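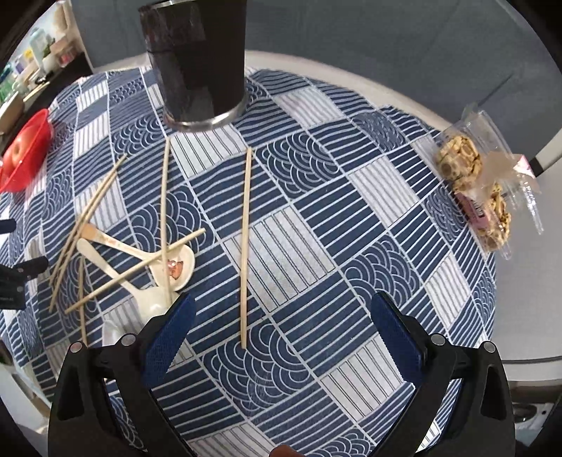

The tablecloth on our round table, with the chopsticks and spoons out.

I have bought more tablecloths than any household needs, so take my excitement with that in mind, but I love this one. It's the blue and white patchwork print from Drallby, in the round size, and it has been on our kitchen table since October with hardly a day off (it comes off for the wash and goes right back on).

What sold me was the pattern. It looks like a bunch of different fabrics pieced together, but it's one printed cloth, so there are no seams to catch a bowl on. You get navy blocks full of those overlapping wave arcs, stripes going light on dark and dark on light, and narrow white lines between the blocks, all set on the diagonal. On a round table the diagonal is a really smart choice! A straight grid always makes me want to line it up with something, and there's nothing on a round table to line it up with. This one I just throw on and pull until it looks even.

It also makes plain things look good. Our light wood chopsticks are nothing special, and the cream spoons came from a closeout shelf at Edwards, but against the navy they look like I picked them out on purpose. We eat noodles a lot, and dinner usually starts with somebody dropping a handful of chopsticks in the middle and everyone grabbing a pair.

Now the practical stuff. Mine has been through the washer more times than I can remember, cold with the dark clothes, and I can't see any fading in the navy. Soy sauce came out with dish soap and a soak. Chili oil took two tries, and there's still a faint spot if you know where to look, though the print hides it so well that I usually can't find it myself. Our old white cloth from Risero would have been a rag by now.

It does crease. If you fold it and leave it in a drawer, it comes out with lines, and I'm not a person who irons a tablecloth on a weeknight. I hang it over a door while it's still a little damp and that takes care of most of it. Small wrinkles stay and they don't bother me with a print this busy.

Do measure before you order. Ours doesn't drop very far, and on one side a bit of the off-white table rim peeks out unless I tug the cloth back over. I like a short drop with kids' knees and chair arms in the way, but if you want it hanging down nicely all around, go up a size. I'd also say it's thin enough that I still put a trivet under a hot pot.

I paid full price and would do it again. When I ordered there were 372 reviews on the Bivance store page, and a lot of the unhappy ones were about size, so the measuring advice isn't just me. I've already got my eye on the rectangular one for the folding table we drag out to the porch. Same print, probably. I did look at the green for a while!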